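In praise of the short walk

I have become a bore about short walks, and I would like to become a worse one. Every weekend paper has a page on the long kind: the coast path, the ridge, the nine days with a tent and blisters. I read those pages with pleasure and I have never once done what they told me. What I do is go out of my own front door in Gistutside after tea, turn left, and come back 20 minutes later from the right. I have done it most evenings for seven years and I still look forward to it by mid-afternoon!

It started with a bad January. I was working from the back bedroom, the heating was off until four to save money, and I noticed one evening that I hadn't been outside since the bins. So I went round the block. It was dark and there was sleet in it, and a man across the road was up a ladder taking down his Christmas lights with a torch in his teeth. We nodded. I came home in a far better mood than I'd left in, and the next night I went again to see if it would work twice.
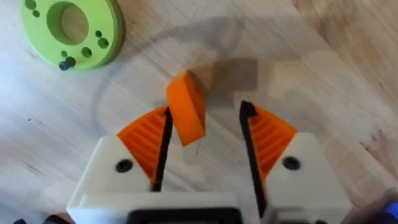 My complaint is with the way walking gets sold to people who don't do any. They are told to aim high. They are told to get boots. A friend of mine was given a little counter for her wrist and rang me in despair one night: it said 2,396, she'd been on her feet all day, and she felt she might as well have stayed in bed. I wanted to throw the thing in the river. She had walked to the shop and back, stopped to talk to two people, and carried home a cauliflower. That's a good walk! It has a purpose, company and a cauliflower in it.

A short walk asks for so little that you can do it on the days when you have nothing to give. No flask, no map, no forecast. If it rains you get wet for a quarter of an hour and then you are home, which is the best part of getting wet anyway. And you can take the same route every time, a thing serious walkers seem to find shameful. I love the same route. I know which gate sticks and which cat will come to be stroked and which one only wants you to think so. I watched a fig tree on the corner of Clonard Road go from a stick in a pot to something that has to be ducked under. You don't see that sort of thing from a ridge you visit once.

I'll admit the long walk has its glories. I went up Brondasach with my brother when we were both a good deal fitter, and the view from the top was so wide that neither of us could think of a thing to say about it. I'm glad I went. But I couldn't tell you now what was growing beside the path, and I could draw you every front garden between my house and the postbox.

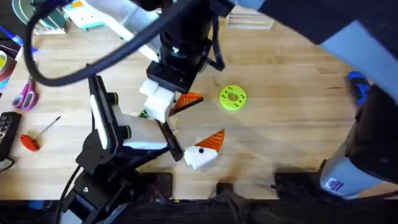

Osamu Nomura wrote to me after I said some of this in the parish newsletter, and he thought I was being unfair. A short walk was fine as far as it went, he said, but it never got him past his own worries; he would still be going over the gas bill when he was back at the gate. It took him a good hour to stop talking to himself, and only then did he start to hear the birds. He asked whether I wasn't simply describing a longer way of putting the rubbish out.

I've thought about that a lot, mostly while walking. He has a point about the gas bill. Some evenings I take mine the whole way round and bring it home again. But I think the answer is in the number of walks and hardly at all in the length of any one of them. The hour that Osamu needs is spread across my week in small pieces, and somewhere around the third or fourth evening I find I've been looking at chimneys and haven't thought about money since the corner. I've also put his way to the test, twice, on the old railway line, and enjoyed it very much — though I did miss the cats.

What I would really like is for councils to take the short walk seriously. We get signs and leaflets for the big trails, and good luck to them, but the small loop round the houses is where most people's walking happens, and it gets nothing. Give us a bench at the halfway point. Mend the lamp by the underpass. Cut back the hedge on Mill Lane so that two people can pass without one of them going into the road. My aunt gave up her evening turn because there was nowhere to sit down, and a bench would have kept her at it for years.

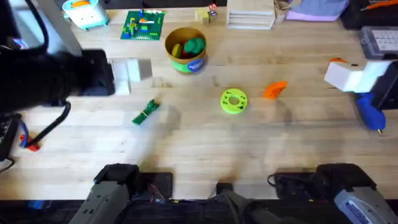

A light wooden tabletop with small objects on it, and a gripper at either side.

If you're tempted, go tonight. Go in the wrong shoes. There's a café called Khúc at the far end of my loop which stays open late in winter, and on cold nights I allow myself a ginger tea there, standing up at the counter with my coat on, before I set off on the second half. It comes in a glass too hot to hold, so I've learned to read the noticeboard while I wait. Somebody is selling a piano, and I've been following the price down since the clocks went back.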